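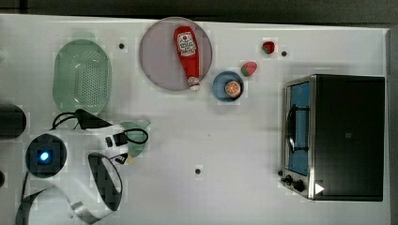
## Can a machine tidy the kitchen yet? A thread

**1.** My sister asked me over the holidays whether she should hold off on a new dishwasher and wait for "the robot". She was only half joking, I think. I've been putting off a proper answer since January, so settle in with a cuppa, this one runs long.

**2.** Short version for those with kids to pick up: buy the dishwasher, Jen. Longer version follows.

**3.** Look at what's on that table. A ketchup bottle lying across a plate, a colander, a toy strawberry, a slice of toy orange in a little blue bowl, a toaster oven over on the right. My nephew could sort that lot before his toast popped. For a robot arm it's a decent day's work, and I mean that kindly!

**4.** Start with the ketchup. Suppose the job is "take the bottle off the plate". The bottle's on a slant, so the gripper has to come in at the matching angle, close on something with a bit of give, and lift without dragging the plate along. You and I do this while talking on the phone and looking for the cat.

**5.** Then there's the colander. Pale green, see-through-ish, full of little holes. Cameras have a miserable time with anything the light goes through (glasses are worse, cling film is worse again). If I were picking things to make a robot's life easy I'd pick solid, dull and chunky, and nobody's kitchen drawers look like that.

**6.** Toy fruit I have a real soft spot for. It doesn't bruise, it doesn't roll under the fridge and go furry, and you can squeeze it a hundred times over. But a real strawberry is a different animal. Squeeze it like the toy and you've made jam.

**7.** And the toaster oven. Doors are my favourite topic, as anyone who's sat next to me at a barbecue will confirm. A door only wants to move one way. Your hand feels that and goes along with it. An arm that's slightly wrong about where the hinge is will end up fighting the door, or pulling the whole oven along the bench.

**8.** I had a go at measuring some of this myself last winter, with a second-hand arm in the back of the garage. Not a fancy setup. The chore was "put the thing in the bowl" and I ran it 261 times over a few weeks, writing each one down in an exercise book like somebody's grandfather.

**9.** It managed 125 of them with me keeping my hands in my pockets. I was chuffed, to be fair. My wife pointed out that if she put the fruit in the bowl fewer than half the times she tried, we'd be calling a doctor.

**10.** The misses were mostly dull ones. Fingers closing a hair too early, or nudging the bowl over on the way in so the fruit came down beside it. Four times it stopped dead with the fruit in the air, and I never did work out why. Still bothers me.

**11.** Someone always brings up factories at this point - "but robots build cars!" They do, and beautifully. The part turns up in the same place, the same way round, every single time. My kitchen bench has never been the same way round twice.

**12.** Shop floors sit somewhere in the middle. I had a long chat with Yeison Villanueva, who looks after the packing benches at Dramico, and he was generous with his time. They have an arm that lifts full cartons onto a pallet all shift and he wouldn't give it back for anything.

**13.** He'd also tried one on picking loose items out of a mixed tub, 2,407 picks all up before they called it. It was fine on boxes and hopeless on anything floppy or shiny. He's put a person back on that tub for now, and he says she's quicker and better company.

**14.** What I liked was how he put the question. He doesn't ask whether the machine can do the job. He asks how often somebody has to walk over to it. Once a shift, lovely. Every ten minutes, and you've bought yourself a very dear toddler.

**15.** So I've been holding household chores up against the Villanueva test, and this is where I've landed, happy to be argued with:

- Vacuuming a flat floor: yes, mostly, if you pick up the socks first
- Mowing a simple lawn: yes
- Clearing a table of sturdy things: getting there, slowly
- Loading the dishwasher: sometimes, if you're patient and don't love your glasses
- Folding a fitted sheet: I can't do this either

**16.** A few of you have asked about the Zirport and Rolport arms. I haven't had my hands on either one, so I won't pretend. If you own one and it does a real chore in a real kitchen, please tell me how often you have to walk over to it. I'd love to hear, good or bad.

**17.** For anyone wanting to try this at home, start with one object and one bowl. Keep the lighting the same. Write down every miss, even the embarrassing ones, and have a look through them after a week. Mine had a whole page that just said "bowl again".

**18.** Replying to Stoyanova's question from the last thread, sorry it took me so long: yes, I do think opening the oven door is harder than picking up the ketchup, and I'd put wiping down the plate afterwards harder than both. Sauce goes everywhere and you have to know when you're done.

**19.** Jen has now read this and wants to know which dishwasher. I've told her the one with the cutlery tray up top. Off to put the kettle on, I'll get to replies after tea.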